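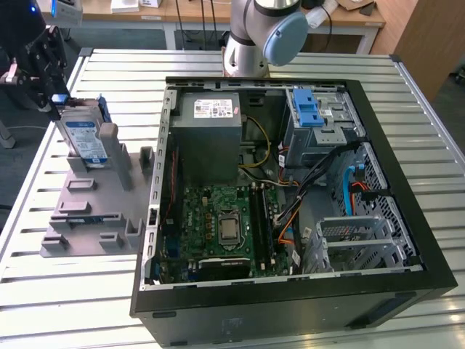
Robotic Disassembly and Assembly Project
Course handout for project groups
Module: Automation Laboratory II

1. Purpose of the project

The project occupies the second half of the module and carries the larger share of the marks. Each group prepares, programmes and documents a sequence in which a collaborative arm exchanges parts between a desktop computer and a holding fixture. The required parts are the hard disk drive and its data cable. Groups that complete these may attempt a memory module for additional credit, subject to section 7.

Students are expected to have passed the safety test and to have completed the introductory exercises on frames, tool centre point and force limits. Those exercises are not repeated here. A student who has not passed the safety test may attend sessions but may not hold the enabling switch.

2. The work cell

Work is carried out in the Kiraven laboratory. The computer lies on its side on the slatted table with the side panel removed and the interior facing upward. The fixture stands to its left and receives drives upright in its slots. The arm is mounted at the back edge of the table.

The coordinate frame used in all reports is the table frame. Its x axis runs along the aluminium profiles and its z axis points upward. Reports which give positions in the base frame of the arm will be returned for correction before marking.

The position of the fixture is recorded on the cell sheet. It must not be moved. If a group believes that it has shifted, the group should stop, inform the demonstrator and carry out the three-point check given in Appendix B of the laboratory manual.

3. The task sequence

The basic task is the transfer of one drive from the fixture to the drive cage of the computer. It is divided into the following stages, and the report must use the same names.

Approach. The open gripper is brought above the drive at a clearance of 20 mm.

Grasp. The fingers close on the carrier handle or on the drive body. The group chooses between the two and must justify the choice.

Lift. The drive is raised vertically until it is clear of the slot. No sideways motion is permitted during this stage.

Transfer. The drive is carried over the case wall. The path must not pass above the processor or the memory slots at less than 147 mm, measured from the lowest point of the part being carried.

Insertion. The drive is lowered and pushed home under force control. Contact force is limited to 19 N. A position-controlled insertion will not be accepted, even where it succeeds.

Release and retreat. The fingers open and the arm returns to the waiting position.

The reverse sequence, from cage to fixture, is marked separately. Most groups find it easier to programme the reverse sequence first, as the slots of the fixture are more forgiving than the cage.

4. Cables

Flexible parts account for most failed runs. The position of a cable is different each time the computer is handled, and a taught position from one session should not be relied upon in the next. Before each run the group shall check that no cable lies across the opening of the cage or within the path of the fingers. Cables may be moved aside by hand only when the arm is stopped and the enabling switch has been released.

For the data cable, the connector itself is to be grasped. Pulling on the flat part of the cable is recorded as a fault.

The computer must never be connected to the mains while it is on the table. The power supply unit is not to be opened under any circumstances.

5. Software

Programmes are written in the Toltis environment, version as installed on the laboratory machines. Groups may write supporting scripts in Python for the analysis of force records. Each programme must begin with a comment block giving the group number, the programme version and the payload setting in use.

An incorrect payload setting produces a force reading with a constant offset. Groups should record the reading with the gripper empty at the start of every session and include it in the log.

Speed is limited to 400 mm/s in free space and to the reduced speed setting inside the case. The limit is set in the safety configuration, which students may read but may not alter.

6. Records and report

The group keeps a log of all runs, including those that fail. For each run the log states the stage reached, the greatest contact force and, where the run was stopped, the reason for stopping. Failed runs do not lower the mark. Runs missing from the log do.

The report has a maximum of 20 pages, excluding programme listings. It shall contain:

a description of the sequence, using the stage names in section 3
the choice of grasp, with a drawing of the fingers and the part
force records for at least one successful and one failed insertion
a discussion of the main causes of failure
a proposal for one change to the fixture

The last item is often treated too briefly. A proposal should include a dimensioned sketch and should state which stage of the sequence it would improve. Proposals from earlier years may be read in the Baert reading room but may not be resubmitted.

7. Memory modules

Groups wishing to attempt a memory module must first demonstrate five consecutive drive transfers without a fault. The soft fingertips are to be fitted, and an earthed wrist strap must be worn when modules are handled by hand. The retaining clips may be opened manually.

8. Dates and submission

Groups are to be registered by 15th October. Changes to group membership after registration require the agreement of the module office. Demonstrations take place in the final teaching week before the winter break, and reports are submitted through the Veltero portal in January. The programme, the log and the report are uploaded as three separate files.

Table time is booked in single sessions. A group that does not attend within the first part of its session loses the booking, and the table is offered to the next group on the list.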